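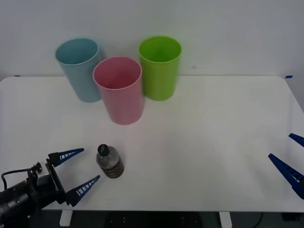 Manipulation practical, session 5: approach and grasp

In this session you write the first half of the pick-and-place task, from the rest pose up to a held object. Placing comes next week and is not marked here. The object is the small clear bottle with the black screw cap, and it stands upright on the table well in front of the pink, blue and green cups. Keep that gap when you lay out your own table. The cups are there to be avoided, and a group that pushes them off to the far corner to make room has changed the task. Only the left arm moves this week. The right arm stays parked with its fingers open, and your code should not send it anything.

Before you start

Read the Musta command sheet as far as the end of the section on speed limits. You will need the calls for joint moves, straight-line moves and gripper width. Copy last week's calibration file into your group folder. If you were away last week, use the file in the Daniscombe folder and write in your log that you did so.

Check that the emergency stop is within reach of whoever is sitting at the keyboard. One person types, one person watches the arm. Swap at the halfway point.

Part A: the approach

Your program should bring the gripper to a waiting point short of the bottle, with the fingers open, and stop there. Do this as a joint move. From the waiting point to the bottle use a straight-line move at the slow setting. Most of the knocked bottles in last year's class came from groups who did the whole thing as one joint move. The tip of the lower finger swings wider than you would expect, and it reaches the bottle before the palm is lined up.

Run the approach with nothing on the table first. Then put the bottle back and run it again, stopping at the waiting point. Measure from the fingertips to the side of the bottle with the plastic ruler and write the distance down. You will want it in Part C.

Part B: closing the fingers

The fingers bend when they meet something, so the width you ask for and the width you get are different numbers. Start with a closing command of 276 and go down in small steps until the bottle no longer slips when you push it lightly with a pencil. Do not go below 174. Past that point the motor is working against the fingers and it will get warm.

Allow a wait of 2000 milliseconds after the close command before you lift. Some groups will find they can manage with less. Leave it as it is for the marked runs so that the results can be compared. 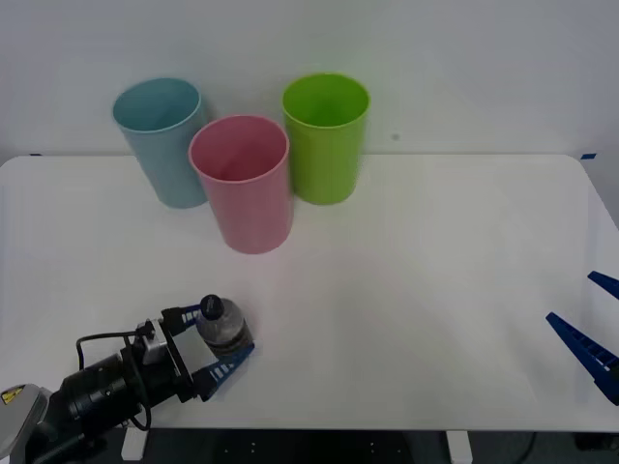 Lift only a little way, enough to clear the surface. A high lift looks better but it tells you nothing more about the grasp, and it makes a longer drop if the grasp is poor. Hold, then lower and open. If the bottle turns in the fingers during the lift, record it as a turn. It still counts as a successful pick for this session, though it will cause you trouble when you come to the placing task.

Part C: the marked runs

You may make up to 5 marked runs. Between runs, stand the bottle back on its pencil mark by hand, with the arm stopped. For each run record:

Closing command used
Distance from fingertips to bottle at the waiting point
Result: held, held with turn, slipped, knocked over
Any cup touched (yes or no)

A run where a cup is touched scores nothing for that run, even if the bottle is picked up cleanly. Do not change the code between marked runs. If you find a fault after the first one, you can start the set again once, and both sets go in the log.

What to hand in

One log per group, with your program printed at the back. Under the results table, write a short paragraph on which closing command you chose and what happened on either side of it. Please give the failed values as well. Last year's best log came from the Warraich group, who had only two clean picks but had written down everything that went wrong, and their comments on finger bending are the reason Part B is now a separate part.

Logs go in the tray outside the Prarkby lab. Questions about calibration files to Saqib Minhas, who keeps the originals – please do not edit the shared copies yourselves.

For next week, read the section of the command sheet on tool orientation and bring your best closing command with you.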